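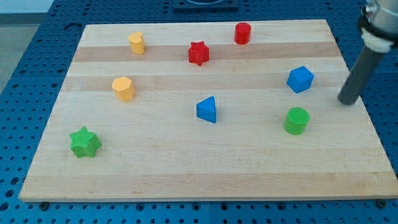

Unit 4 handout: Budgeting a small tabletop cell

These notes go with the April planning session. Bring your own equipment list, even if it is rough. We will use the Fleklow bench as the running case: one arm, a perforated table, a maple board to work on, and a set of plastic shape blocks in four colors. The task is pushing and sorting, so the tool is a plain rod.

1. Start from the task

Write the task in one sentence before you open a catalog. For Fleklow it reads: "Move small blocks to a marked spot on a flat surface, by pushing." That sentence already settles several purchases. Pushing needs no fingers, no air line and no tool changer. It does need a flat surface, a table that does not shift, and blocks that can be replaced with identical ones.

If the task sentence has "and" in it more than once, split it into two cells or two phases and price them separately.

2. The four budget lines

Arm and controller. Usually the largest line. Ask whether the quote covers the controller, the cables, the teach pendant and the first year of support. Alard and Belkadi both quote the arm alone unless you ask otherwise, so their first numbers can't be compared with a bundled quote from Nadard.

Table and mounting. A perforated table costs more than a workbench, but mounting plates and work boards can be bolted down and moved later without drilling. Check the hole spacing and the thread before you order plates. Mixed inch and metric hardware is the most common return in this line.

Tooling. A rod is cheap to buy or machine. Order spares with it. Tips wear, and a bent rod stops the work just as surely as a failed motor.

Work surface and objects. Boards, blocks, bins, tape, clamps. People leave this line out and then pay for it from petty cash. In the Fleklow plan it came to 1,074 dollars, including a second board and 3 full sets of blocks.

3. Lead times

Put a lead time next to every item. The project starts when the slowest item arrives. In our case the arm was quoted at 9 weeks and the table at less than half of that. The table went in first and the plates were fitted while we waited.

Ask each supplier:
- Is the lead time counted from the order or from the payment?
- Can the parts ship separately?
- Who unloads it, and is there a dock?

4. Choosing objects

Shape matters for pushing. A cylinder standing on its end turns easily under a push. A cube or a hexagon has flat sides for the rod to meet. A star or a heart has notches where the rod can catch, which may be what you want to study. Buy a mix, and repeat some shapes in different colors so that color and shape can be tested apart.

Keep the drawing or part number for each block on file. A replacement that is slightly larger will change your results.

5. Costs that show up later

- Safety review and floor marking
- Power outlet on its own circuit
- Calibration time after any move
- Storage for the crates, if the warranty asks you to keep them
- Staff hours for resetting the objects between runs

The last one is easy to underestimate. A short reset done 100 times takes up a good part of a working day - put the hours in the plan with a rate beside them.

6. Before next session

Fill in the four lines for your own cell. Mark each price as quoted, listed or guessed. Guessed prices are fine at this stage as long as they are marked. Bring one copy to hand in and keep one for the exercise on phased purchasing.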